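I have spent most of this winter thinking about dishes, which my own kitchen sink would find hard to believe.

The job at Denden is to get a pair of arms to put plates in a rack. Two arms, one white table, one see-through rack, and a small amount of crockery with more personality than anything else in the building.
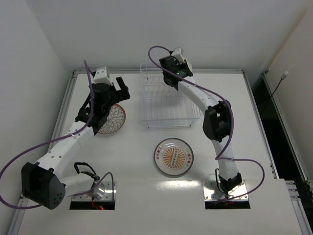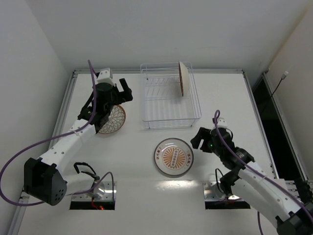 The method is plain imitation. A person drives the arms through the task, we record what the arms did and what the cameras saw, and then we train a network to produce the next bit of motion from the current view. Do that enough times and you get a policy that moves with real confidence. Whether the confidence is earned is what I get paid to find out.

We started in August with a grand plan to collect 2,000 demonstrations. The plan had a chart. By the time we reached 200 my wrists had opinions, and I decided to train on what we had, mostly as an excuse to sit down. The result was a policy that could rack a plate if the plate was more or less where plates had usually been. Move it a hand's width toward the wall and the arm would go to the old spot, close its fingers on air, and carry the air to the rack with great care. Then it would release the air and go back for more.

I watched it do this for a whole afternoon. There are worse ways to feel understood.

The usual cure is more data, and I was ready to go collect it, sighing loudly. Before that I did the boring thing and looked at where the failures were. I had assumed they would be spread all over. They were bunched up in two places: the last bit of the approach, when the fingers have to get around the rim, and the moment of letting go at the rack. The long swing through the air in between was fine. It had always been fine. Most of our recorded minutes were of the long swing through the air.

So the recipe changed. I kept the 200 full demonstrations and added 50 short ones that began with the gripper already near a plate and already a little bit wrong. Too far left, too high, tilted, that sort of thing. The operator's job was to rescue the situation. They're quick to record and dull to watch. You start in trouble, get out of it, and stop the recording before you're tempted to do anything impressive.

The idea isn't mine. People have been recording corrections for years under a number of names, several of them acronyms. What I can add is that for our table it mattered far more than I expected, and that the number needed was small enough to be embarrassing.

For testing, I marked 17 starting positions that don't match any position we trained on, and ran each policy once from every one of them. The old policy got the plate into the rack from six. The one with the short rescues got it in from 13. I would love to report a proper curve with error bars, but it's one table and one try per position, and you should treat it as a strong hint. I ran the whole set again with the lights turned down and the new policy dropped to 11, so it hasn't become wise. It has just become better at being a little bit wrong.

A few notes for anyone doing something similar, in the order I learned them, which was not a good order.

**Rims are hard.** A flat plate on a flat table gives you very little to hold. Our operators all came up with their own way of getting a finger under the edge, and the first version of the policy tried to average them. The average of two good grasps is a bad grasp. We agreed on one way and re-recorded the worst offenders.

**Glass is worse.** Anything you can see through looks different from every angle, and to a camera it's half table. Glare doesn't help either. For a while I thought the policy had a grudge against glassware. It had simply never been sure where the stuff ended.

**Trim the pauses.** People stop and think in the middle of a task. The network learns the stopping and leaves out the thinking. We had a policy that would arrive at a plate and hang there, apparently considering its options, until I reached over and hit the stop button. Cutting the still stretches out of the recordings fixed that in one training run.

**Watch the cables.** A cable that swings in front of a lens at the same point in every demonstration becomes part of the task as far as the network is concerned. I retied one on ours and lost two days working out why everything had gotten worse.

The code for all this lives in a project called Flirnodel, a name I inherited and have stopped trying to explain. It is mostly a data loader with strong feelings about timestamps. The training part is short. If you've read one imitation learning script you could guess ours, down to the variable names we should have changed.

Next I want to find out if the rescues carry over to a different table. The Ngata group over in Dambridge has a setup close enough to ours that I could try the policy there as is, and far enough off that I expect it to fail in some fresh and educational manner. Their lighting is warmer and their rack sits further forward. I've asked them for 17 marked positions of their own, so I can't be accused of choosing the easy ones.

I also want to try throwing away some of the full demonstrations. If the swing through the air was never the problem, maybe we don't need all 200 of them, and I'd like to know how low it can go before the thing forgets what a rack is for. My wrists are very interested in the answer.

In the meantime there's a mug in my sink from two days ago. I've marked its position.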